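Open house at Vernlow: how far along are household robots?

Posted 13 Feb 2023

Vernlow does its robot work on the second floor of a former thread mill, and the stone over the street door still says 1866. The company opens to visitors twice a year. I went to the winter one, mainly to find out whether a machine can do ordinary chores yet, the kind that take up an evening at my house.

The tour starts in the shop. Two benches were running. The first, built with a parts supplier named Surnier, sorts plastic bottle caps into trays by size. It worked steadily and I saw it miss only once, when two caps were stuck together. The engineer reached over, pulled them apart and put them back. She said the bench had been running the same job since August and that it handles almost 500 caps on a charge of the hopper.

The second bench folds shop towels. It is much slower. A towel that lands flat gets folded well enough. A towel that lands in a heap gets picked up and dropped again until a corner shows, and on one towel the staff gave up and reset the arm. I could have done a stack of them in the time it took.

Upstairs is the part I had come for. Vernlow has a program called Dorkari for work in the home: clearing a table, picking things up off the floor, putting them where they belong. Most of the practice happens in simulation, on workstations along the window wall. A room is built on the computer, objects are put in it, and the software tries the chore over and over. The set of practice chores now stands at 61. Visitors could sit down and look through the rooms for as long as they liked.

I asked what gives the most trouble. Thin things, I was told, and chair legs. A person clearing a table walks around a chair without thinking about it. The software has to plan a path for the arm and also keep track of items it can't see from where it stands. Small objects on the floor are a separate problem, as they are easy to miss from above and easy to push away with a wheel.

Simulated dining room, with a table and chairs in one view and a blue dachshund figurine on the floor in the other: 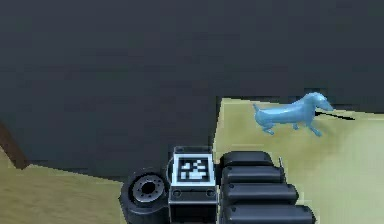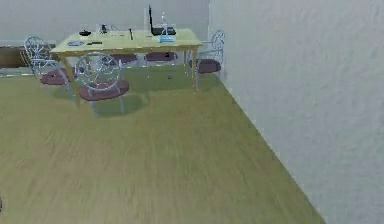

Can you buy a robot today that will clear the dinner table and pick up the room?

Vernlow does not sell one, and the staff would not give a date. They expect single, repeated jobs in shops to come first, like the cap sorting downstairs, and general tidying in homes to take a good deal longer.

Parking is behind the building on Ueda Street, and the elevator is at the back entrance. Allow 2 hours if you want to see both floors.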